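Shared workshop in Burkumness finishes two-arm robot bench, opens it to members

BURKUMNESS, 25th November - Omach, the members' workshop on Akyol Street, has finished building a bench with two robot arms and is opening it to all members who complete an evening's training.

The bench is called Tresten. It carries two arms, one fitted with a two-finger gripper and the other with a multi-fingered hand, set up so that both can reach the middle of the same tabletop. Members can use it to practice picking things up, passing them from one side to the other and holding an object steady with one arm while the other works on it.

The project began in July, when Songül Eren proposed it at the monthly build night. Eren repairs sewing machines for a living and had been working on a gripper at home for most of the previous year.

"I had one arm on my kitchen table and I kept running out of table," Eren said. "It also only did half of what I wanted. If you try to open a jar with one hand you see the problem pretty quickly."

The build took 849 hours of members' time, according to the workshop's sign-in log. Most of that went into wiring, mounting and software. The arms are clamped to the front edge of the table and can be taken off when the space is needed for something else. The group first tried bolting them down, but the holes ended up in the wrong place and the first tabletop was cut up for shelving.

The hand took the longest. Members rebuilt the way its cables are routed three times before the fingers stopped snagging at the wrist. Kevser Coşkun, who led that part of the work, said the current version is good enough to learn on and will keep changing.

"The gripper is simple. It opens and it closes, and you can teach someone to use it in ten minutes," Coşkun said. "The hand is slower to learn. You have to think about which finger gets there first. We had people drop the same small toy all evening and then come back the next week to do it again."

Practice on Tresten is done with small, light objects such as toys, cups and plastic pieces. Members may bring their own, provided they have no sharp edges and hold no liquid. Anything heavier than a full coffee mug has to be cleared with the bench lead first.

The workshop paid for parts with $2,000 from its equipment fund. The tabletop and several of the tools came from members' garages. Omach does not plan to charge extra for time on the bench, and the cost is covered by regular dues.

Training evenings hold up to 22 people and cover starting and stopping the arms, keeping hands out of the reach area while they are powered, and recording a short movement and playing it back. No programming experience is needed. Members under 16 must come with an adult.

After training, the bench can be booked in slots of 30 minutes, with no more than two slots in a row when others are waiting. Bookings are made on the sheet by the front door or through the members' page. The bench lead for the winter is Coşkun, with Eren covering when she is away.

The group will publish its wiring notes, parts list and clamp drawings on the members' page once they have been checked against the finished bench. Other workshops are welcome to copy the design. Eren said the notes will include the mistakes, among them a motor cable that was cut too short twice.

Work on a second hand is under way, for use in place of the gripper. Omach has not set a date for it.

Contact: Songül Eren, Omach, Akyol Street, Burkumness. Visitors are welcome during open hours. Please ask at the front desk before going near the bench.
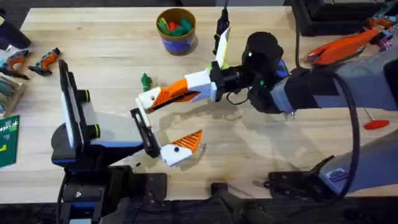 Can I use the bench if I have never worked with a robot before?

Anyone who is a member can, once they have done the training evening. It starts from switching the arms on, and there is no programming involved.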